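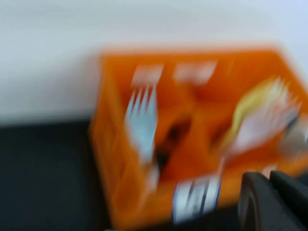

On 10/2/22 a list member wrote:

> My Granström front loader stops partway through the wash and sits there
> with the drum full of water. If I turn the knob to Spin by hand it drains
> and spins fine. It only does this on the warm and hot programs. Cold is
> OK every time. The service counter says 1266 hours. The shop in Skinmont
> wants to replace the control board and I would like a second opinion
> before I pay for it. Is it worth fixing at all?

Previous by thread | Next by thread | Date index | Thread index | Reply to list

I would not buy the board yet. A machine that finishes every cold program and hangs on every warm one is waiting for the water to reach temperature. The board is doing what it was told to do. It calls for heat, it watches the sensor, and it holds the program there until the sensor reports the right value. Some of the later Granström models give up after a while and show a fault light, but the ones with a knob just sit.

So it is the heater, the sensor, or the wiring between them and the board. I have had three of these apart. Two were the heater and one was a connector that had gone green.

The heater in this series is rated 2250 watts. On 240 volts that works out to a bit over 25 ohms cold. Pull the plug, take off the back panel (8 screws, all the same length), and you will see the two heavy terminals at the bottom of the tub. Take both wires off before you measure. If you leave them on you can read through something else and think the heater is good.

You want to see close to the 25. An open circuit means the element is gone. Then check from each terminal to the metal of the tub. There should be no reading at all there. If there is one, stop using the machine, even on cold.

The sensor is the small plug between the two heater terminals. I don't have the table for the Granström sensor, so I won't give a number from memory. What you can do is measure it at room temperature, then hold it in a cup of hot tap water and see if the reading moves smoothly. If it jumps or does not move, replace it.

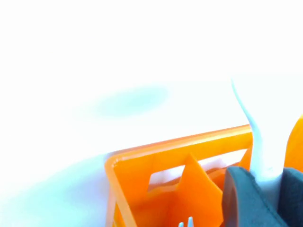 A reply sent to me off list says that the Nomix combination washers have the same complaint and that there it is usually scale on the sensor, so it is worth cleaning before you order anything. Vinegar and an old toothbrush, no scraping. I have not worked on a Nomix but I see no harm in trying it on yours. Rinse it well and put it back with the same rubber seal if the seal is not cracked.

As for parts, Gavadov sells a heater under their number 2352 that fits. I put one in last March and it has run without trouble. The flange is slightly thicker than on the original, so the center nut takes more turns before the rubber grips. Tighten it until it is snug and run a cold rinse with the back still off to look for drips. Put a towel down first. The original part comes with a new gasket and costs nearly twice as much - your choice.

Take a picture of the wires before you pull them. The ground wire goes on the middle stud, under its own small nut, and it is easy to leave it hanging when you close up.

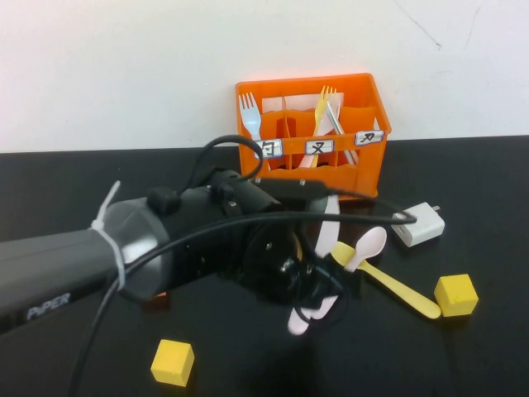 Is it worth fixing

At 1266 hours I would say yes. The bearings on these last a good deal longer than that if the machine has not been overloaded. Turn the empty drum by hand in a quiet room. If it growls, or if you can lift the front lip of the drum and feel it knock, the bearings are on their way out and I would not put a board in it. A heater I would still put in, because it is cheap and you can do it in an evening.

If the heater and the sensor both check out, look at the connector on the board end before you let anyone order a board. Pull it, look for a brown or green pin, and push it back on. Write back with the two resistance readings and whether the knob is the older kind with the metal shaft. The older one has a different wiring order at the board plug and I would have to look it up.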